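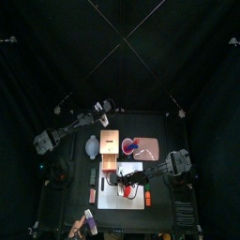
Recording demonstrations on a two-arm tabletop cell

Guides > Teleoperation > Recording demonstrations

6 min read

These are the steps we use at Clanis when a new operator starts recording on a two-arm cell. They assume the arms are already mounted and calibrated and that the recording software (we use Plellia) is installed. If the arms have been moved since the last calibration, do that first.

Set up the cell

Close the curtains on all sides before you turn on the lamps. Daylight coming through a gap will change over an afternoon, and a policy trained on morning episodes can do badly on afternoon ones. Both lamps should point inward at the table. Set them once and leave them alone for the whole batch.

Check the table for anything left over from the last task. It is fine to have other objects on the table if the task sheet calls for them. A mixed table with a drawer box, a cup, a tray and a few colored blocks is good for tasks where the robot has to pick out one thing among several. If the task sheet calls for a bare table, clear it.

Place the objects by hand, starting with the large ones. Put down the box and the board, then the containers, then the small pieces. If the task uses the drawer, decide now whether it starts open or closed and write that on the sheet. We lost a batch in August to this. Half the episodes began with the drawer open, the sheet said closed, and the labels had to be redone by hand.

Bring up the arms

1. Turn on power to both arms and wait for the status lights at the bases.
2. Start Plellia and load the task file.
3. Send both arms to the home pose. Keep your hands off the table while they move.
4. Take hold of the controllers and move each arm slowly through its range. If one side lags or jumps, stop and restart that side only.
5. Open and close each gripper twice.

Do a dry run

Run the task once without recording. Most people find out here that the board is too far back or that one arm has to reach over the box to get where it is going. Move the objects now. After the first recorded episode, the layout should vary only in the ways the task sheet allows.

Decide which arm does what. For a one-arm task, park the other arm behind the objects with its gripper above the surface, and keep it there. A parked arm that drifts a little in every episode gets learned along with everything else.

Record

Start the episode, wait a full second with the arms still, then begin. Move at a steady pace, a bit slower than feels natural. Approach each object from the same general direction and pause briefly before closing the gripper. The pause helps when you review the episode later and need to find the grasp.

Cables and cords take more patience than blocks. Come down from above with the gripper open, close on the cord near the part you want to move, and lift a little before pulling sideways. Pulling while the cord is still flat on the board drags the small objects with it. If a marker rolls or a small piece tips over, keep going when the task can still be finished. Recoveries are useful data. If the piece leaves the table, end the episode and mark it failed.

When the task is done, open the gripper, back away from the object and hold still for another second before you stop the recording.

Reset between episodes

Reset by hand, with the recording stopped. Shift each small object a few centimeters and turn it slightly. New operators tend to put everything back exactly where it was, and the robot then learns the spot on the table and ignores the object. Oldřich Zeman keeps a printed sheet of nine starting layouts next to the cell and works down it in order, which is easier than trying to be random.

Take a break after every five good episodes. Tired operators get jerky around the wrist, and it shows in the joint plots.

Review

Play back each episode at double speed the same day. Throw out any where:

- the gripper closed on air more than once
- a hand was over the table after the episode started, unless the task includes a handover
- the arms touched each other
- the start or end pause is missing

Keep the failed episodes in their own folder. We sometimes use them to train the success detector.

Common problems

The gripper slips off flat blocks. Lower it further before closing. If that does not help, check the fingers for dust and wipe them.

The arm feels heavy on one side. Usually the controller was picked up before the arm reached home. Go back to home and start again from step 3.

Episodes will not save. Check the disk. The Jarport drives we use refuse new files well before they report being full.

Once the batch passes review, copy it to the shared drive and fill in the last line of the task sheet with your initials and the number of episodes kept.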